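Protero Opens Home Kitchen Trial for Robot Teaching Project

Last updated: Wed 17 June

Print this story | E-mail this story
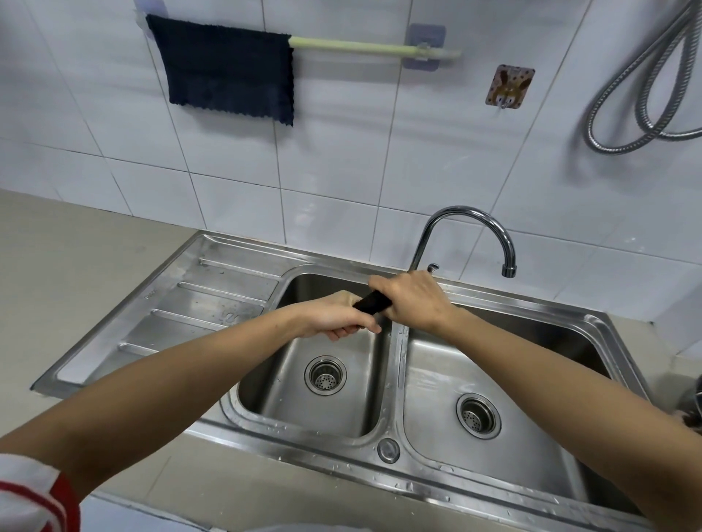

Protero has started collecting household chores from people's own kitchens as part of a plan to teach its two-armed robot to wash and put away dishes. The company said 16 households have signed up for the first stage, with more to be added once the early recordings have been checked.

People in the trial do ordinary jobs at the sink with their own hands while a head-level camera records the work. The recordings are then matched with a second set made in Protero's workshop, where trained operators do the same jobs through the robot by remote control.

"We had plenty of sessions from our own test sink, and the robot got good at our own test sink," said Kirsty Entwistle, who runs the project. "Put it in front of a different faucet and it reached for the wrong place. We needed more kitchens."

The project has gathered 516 recordings so far. Each one covers a single job, such as rinsing a cup, wiping down a drainboard or passing a utensil from one hand to the other. Jobs that call for both hands take up most of the list. Entwistle said the robot handles one-handed pickups well but still has trouble when one arm has to hold an object steady for the other.

Daichi Iwasaki trains the remote operators. They stand at a desk with a pair of hand controllers and watch the robot's view on a screen. Iwasaki said new operators usually grip too hard and move too fast in their first week.

"At home you don't think about how you turn a handle around in your hands," he said. "On the controllers you have to plan it. Watching the home recordings first helps them a lot."

Wet surfaces have been the hardest part for the software. Steel sinks reflect light, and drops of water can confuse the system about where an edge is. Poonam Dixit, an engineer on the project, said the team stopped asking people to dry their sinks before a session in February. The number of usable recordings dropped at first, she said, but later tests on the robot went better.

The software that sorts the recordings comes from Netusen, a smaller company that joined the project last year. It marks the point where each hand takes hold of an object and the point where it lets go. A person checks every mark before the recording is used for training.

Households are paid for each session and may ask for any recording to be deleted. Faces and mail are blurred if they come into view. Aarti Rathore, who handles sign-ups, said most questions from households are about storage and who can watch the recordings. Copies are kept for 2 years under the current agreement.

The robot itself will not go into homes during this stage. It will be tested on 11 sink jobs at the workshop, using three sinks it has not been trained on. Entwistle said the company will publish the results for all of the jobs, including the ones the robot fails.

Households that want to join the next stage can put their names on a waiting list through the Protero office. Applicants need a working kitchen sink and must be 18 or older.

Contact the newsroom | Copyright, all rights reserved | Back to top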